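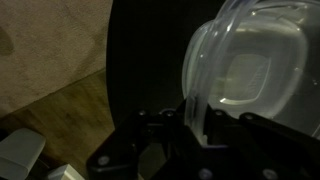
*Wrist view, clear container in the gripper.*

**hexlatch** — Dec 30, 2018

Posting a result from our transparent-container work on the Zirkmont set and asking for criticism before we write it up.

Task: approach a clear or translucent food container on a tabletop, grasp it by the wall or rim, lift, place. The baseline is a standard depth-based grasp planner. Depth on thin clear plastic is mostly holes, and where it isn't holes it reports the surface behind the wall. Inpainting the holes gave us smooth and wrong geometry.

Our method drops depth for the last part of the approach. A small network called Liem takes the wrist RGB image and predicts a rim curve in image space, plus a confidence value. The arm servos on the curve and closes when the predicted rim crosses a fixed line between the fingers. Nothing is reconstructed in 3D after the switch.

Training data is 3,268 teleoperated episodes. Labels are hand-drawn rim curves on keyframes, interpolated between. On held-out containers the planner gets 31 percent grasp success and Liem gets 60 percent. Same arm, same start poses, same limit on retries.

**ostrava_bits**

What does the highlight on the rim contribute? In your wrist view the rim is pale against a nearly black area, which is the easy case. The base panel also has thin bright edges, and those look a lot like a second, smaller rim. I would expect a curve predictor to jump between the two.

**hexlatch**

It did jump, in the first version. We added the molded panel as a separate negative class in October and the jumps mostly stopped on containers with one panel. Nested ridges on the base are still bad.

On contrast: agreed that dark backgrounds help. We haven't split the test results by background yet.

**quillframe**

60 percent on how many containers? "Held-out" can mean a new container or a new instance of the same product.

**hexlatch**

9 containers, none of the same product as anything in training. Shapes are round, square with rounded corners, and rectangular. The number is averaged per container, then across containers. Pooled by trial it is a little higher because the easy ones got more trials. I used the lower figure.

**nine_volt_ned**

I'm not convinced by the baseline. Nobody who works with clear objects runs a stock depth planner on them and expects it to work. The fair comparison is an RGB segmentation mask plus a known table plane. That gives you a height estimate for free, and the grasp follows from the mask outline. I ran something like that on a Zurach arm and it was fine for cups.

**hexlatch**

Cups are convex and usually alone. The mask baseline is worth running, and I'll add it. My guess is that it does well on isolated containers and fails when one clear wall is seen through another. 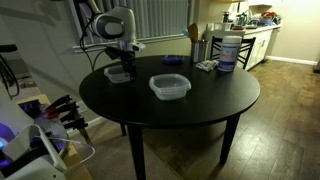 **tarn_servo**

Mask baselines fail for us in a different place, which is the grasp itself. From outside, before contact, a mask is adequate. Once a finger goes over the rim, the outline merges with the gripper and the mask either shrinks or swallows the finger. The small clear container near the left edge of the table is the kind of state I mean: the gripper is lowered into it and the fingers are partly hidden inside. The larger one in the middle, open and with nothing around its walls, would give a clean mask every time. If hexlatch reports one number for both situations, the comparison with a mask method won't tell us much. Split it into pre-contact error and in-container error.

**nine_volt_ned**

Fine, but then use the mask until contact and force after that. Why learn the part where vision is worst?

**tarn_servo**

Force on thin plastic is weak. Our walls flex before the wrist reading rises above noise. By the time you have a clear signal, the container has moved.

**nine_volt_ned**

Then your sensor is too coarse for the task. I don't see that as an argument for the learned rim.

**hexlatch**

We logged wrist force on over 2,000 of the episodes, so this can be checked offline. I'll plot force against the frame where the annotator marked first contact. If the signal rises before the container shifts, ned has a point and I'll say so in the paper.

**quillframe**

Two requests for the write-up:

- Report the confidence value against success. If low confidence predicts failure, the method is useful even at the current rate, since the arm can back off and try another view.
- State the lighting. The Sakusska group changed only the lamp position and lost a third of their grasps on clear lids.

**hexlatch**

Confidence is predictive above the median and close to useless below it. I'll include the curve. Lighting was ordinary room lighting with no control over it, and I can't give you lux values for the older episodes.

**ostrava_bits**

Will the rim labels be released, or only the images?

**hexlatch**

Both, including the panel negatives. The interpolated labels will be flagged so you can train on the hand-drawn ones alone. The force plot goes in this thread first.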